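Prirncombe Laboratory Begins Side-by-Side Gripper Trial
14 Jan 2024

The Prirncombe Handling Laboratory has started a comparison of two-finger grippers for packing and sorting work, with first results due in March. 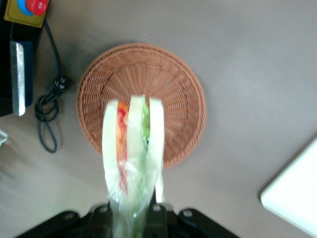

Scope of the trial

The laboratory will test four grippers on the same arm, using the same wrist camera and the same controller settings wherever the hardware allows. Two of the grippers were supplied by Flernberg and one by Torres. The fourth was built in the laboratory's own workshop and has been in service there for 14 months.

Each gripper will be run through an identical set of pick-and-place tasks. The set covers rigid items, such as cartons and cups, and items that change shape when they are held. Thin plastic bags belong to the second group and have been given a large share of the schedule. In the bag task, the arm holds a translucent plastic bag by its gathered top and places it in a shallow round basket.

"Our partners asked us for figures on bags before anything else," said Tharushi Munshi, who directs the laboratory. "A carton has flat sides and known dimensions. A bag of mixed items has a different shape each time it is picked up, and a finger that performs well on one may perform poorly on the other."

The full program calls for about 2000 grasps, divided equally among the grippers. Operators will record whether the item was lifted, whether it was released inside the target area, and whether the packaging was torn or marked. Cycle time will be reported separately and will not be used to rank the grippers in the first report.

Camera and controller

All runs will be recorded from the wrist. Eduardo Meireles, who is responsible for the vision system, said the close view lets reviewers examine how material bunches between the fingers, a detail that the laboratory's earlier overhead camera often missed. The drawback is that the fingers and the item can cover part of the target during placement. A second camera on a fixed stand will be added for a portion of the runs so that the two views can be compared.

Motion control will be handled by a Justeck controller, installed at the laboratory last year. Grip force will be set at 3 levels for each gripper. The levels were agreed with the suppliers in advance, and no supplier will be permitted to adjust its equipment once scored runs have begun. Replacement finger pads may be fitted between sessions, provided that the change is entered in the log.

Review of results

Folasade Yusuf will oversee scoring. Reviewers will work from recordings in which the runs have been placed in random order. The shape of the fingers makes a fully blind review impossible, and the report will state this limit. Disputed runs will go to a second reviewer, Adelino Carvalho, and will be marked as such in the published tables.

Companies that supplied equipment will receive their own results before publication and may submit written comments, which will be printed in full as an appendix. They will not be able to withdraw from the comparison at that stage.

The laboratory intends to release the task list, the scoring sheet and a selection of the wrist camera recordings together with the March report. A further round, covering suction tools and fingers with soft pads, is under discussion and has not yet been funded.

Suppliers wishing to be considered for the further round should write to Benedita Matos at the Prirncombe Handling Laboratory, Office of External Programs.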